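The ferry to Lasport leaves early, and I was on it with a thermos, a folding stool and far too many snacks, all because of water. Bottled water, spring water, tap water, the lot. I have been keeping a tasting notebook for years now and the Lasport Water Fair has been on my list the whole time, so when July finally lined up with a free weekend I booked the cheapest room I could find and went.

If you have never thought about water as something to travel for, I get it. My own family thinks it's hilarious. But Lasport sits at the bottom of a long limestone ridge with springs coming out all along it, and the town has been built around them. There are stone troughs on street corners. There is a public tap in the train station with a brass cup on a chain (I brought my own cup). The main street slopes, and there's a narrow channel down one side of it with water running along it fast enough that kids race popsicle sticks all the way to the harbor. I lost an hour to that before I even got my wristband.

## The fair itself

The fair fills the old covered market and spills out into the yard behind. The poster at the gate said 3,000 visitors came last year, and I can believe it, although it never felt crowded when I was there. I got in right at opening, which I'd recommend. By noon the line for the tasting tables went past the coffee cart and around the corner.

You pay once at the gate and get a small glass, and after that everything is free to try. The market hall is split up loosely. Springs and bottlers are down the left side, town water departments down the right (yes, they come, and they are very proud), and the middle is for filters, jugs, glassware, books, old maps and a man-sized cross section of the ridge made out of painted foam. I loved the foam ridge. You could follow the rain down from the top through the cracks and caves and out to each spring, with the names painted on in blue.

Savlow was my first stop. It's the high spring, right up near the top of the ridge, and the water only spends a short time underground. It tastes like almost nothing at first and then there's a faint sweetness at the back of the tongue. I went back to it over and over during the day, mostly to reset between the heavier ones. If you like your water soft, this is the one.

Ashworth is the opposite. It comes out at the bottom, close to the coast, and it has picked up a lot of rock on the way. It's chalky, a bit salty, and thick somehow, with a weight in the mouth I have only run into once or twice before. The couple next to me made terrible faces and moved on. I had three glasses. My notes say "wet slate, egg shell, want this with fried fish," and I did have it with fried fish later, and I was right!

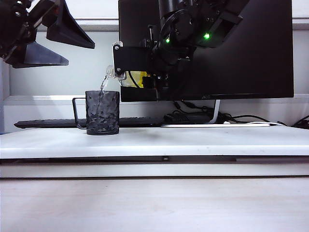

The serving temperature question came up at nearly every table, and people have strong views. The Savlow table poured theirs well chilled, which made it crisp but hid that sweetness. I let a glass stand while I read the labels and it opened up beautifully. The Ashworth people don't chill theirs at all. They say cold flattens the minerals, and having tried it both ways at home since, I agree with them. If you're tasting more than one water side by side, get them all to the same temperature first. Room temperature is fine. A cool cellar is better.

The other thing I picked up is to skip the slice of lemon, obviously, but also to check your glass. Dish soap hangs around. One of the water department tables had two glasses set out, one rinsed three times in hot water and one straight out of a dishwasher, both filled from the same tap. I would have sworn they came from different towns.

## The spring walk

In the early afternoon there's a guided walk up to the Millari spring, and this is what I'd been looking forward to most. You need to sign up at the desk by the gate. Groups are limited to 20, and mine was full, so do it as soon as you arrive.

The path starts behind the church and goes up through people's gardens, then pasture, then into beech woods, where it gets steep. It was a hot day and the woods were a relief. Our guide stopped often, partly to let everyone breathe and partly to show us things. Sinkholes, for one. I'd walked right by the first without noticing it, a soft dip in the ground full of ferns. Any rain that lands in it goes straight down. She said dye was once poured into one of those dips to find out where the water went, and it came out in the trough outside the bakery and turned everything bright green, including some laundry.

The Millari spring itself is behind an iron gate in a low stone building with moss all over the roof. Inside it's dark and wonderfully cold. The water comes up through the floor of a stone basin, so clear that I only knew where the surface was when somebody's shoe knocked a pebble in. There's a walkway along one side and that's all the space there is, so we went in a few at a time and talked in whispers, as if we'd wake it up.

You can drink from a pipe outside. I have been trying to describe Millari to people ever since and I keep failing. It's in between the other two. It has some of the chalk, but rounded off, and there's a green, leafy smell that may just have been the woods. I filled two bottles and carried them down the hill in my backpack feeling like I'd robbed a bank. 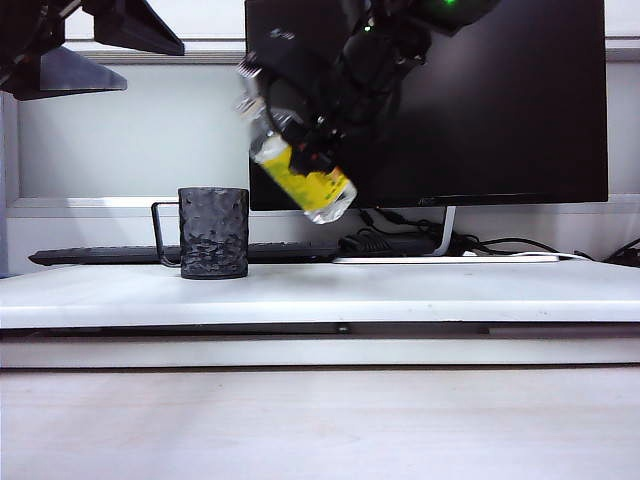
Coming down is harder on the knees than going up, and the last part past the gardens is loose gravel. Wear real shoes. A few of our group had come in sandals and they were not happy. Allow the full afternoon too. We left right after lunch and I was back in the market yard at 4, dusty and starving, in time for the last session of the day.

## The blind tasting

I had not planned to enter this. I want that on the record. But there was an empty chair and someone waved me over, and then there was a numbered mat in front of me with 4 glasses on it and a pencil.

The idea is simple. You get the three ridge springs and Lasport tap water, unmarked, and you have ten minutes to name them. I thought Ashworth would be easy and it was. I got it from the smell. The other three were a lot closer than I'd expected, even after a whole day of drinking them. I changed my mind about two of them and then changed it back, and crossed things out so many times that the judge had to ask me what I'd written.

I got Ashworth and Savlow right and swapped the other two, which means I sat there and confidently told a tableful of locals that their tap water was the famous Millari spring. They were delighted. The woman beside me patted my arm and explained that the tap water mostly comes from the same stretch of hillside, so it was the nicest mistake I could have made. First prize went to a boy who looked maybe ten years old. He got every one of them and was finished before I'd picked up my second glass.

## Food, and getting around

Eat in the yard. There's a long grill for the fish, and a stand doing flatbread with soft cheese and honey that I went to twice. The bread is made with Savlow water and the stand makes quite a fuss of this. I couldn't taste a difference in the bread, but it was very good bread.

The coffee cart was a surprise. They were brewing the same beans with each of the three springs, and you could order a small cup of each on a tray. The Savlow cup was bright and a little sour, the Ashworth one was dull and muddy (sorry, Ashworth), and the Millari cup was easily the best coffee I had on the whole trip. I'd never done that comparison with the beans kept the same. I've been pestering everyone I know to try it with whatever bottled waters they can find.

Parking in Lasport is awful and the streets near the market are closed for the day. Take the ferry or the train. The station is a short walk from the hall, all downhill, and you go right by two of the old troughs. The last ferry back is at a sensible hour, but I'm glad I stayed over. In the evening the stalls pack up, the day visitors go home, and you can hear the channel running all the way down the main street. I sat on the harbor wall with my feet hanging over and finished off the flatbread.

A few notes for next time, mostly for me:

- Bring more empty bottles, with decent caps. One of mine leaked all over my notebook and Savlow is now partly illegible.
- Eat something plain before the tasting tables. Crackers, not the honey flatbread.
- Sign up for the walk first, then look around.
- Buy the ridge map early. They were sold out when I got back from the spring.
- Ask about the caves. There's a separate trip in September that goes into the upper ones by headlamp, and I only heard about it on the ferry home.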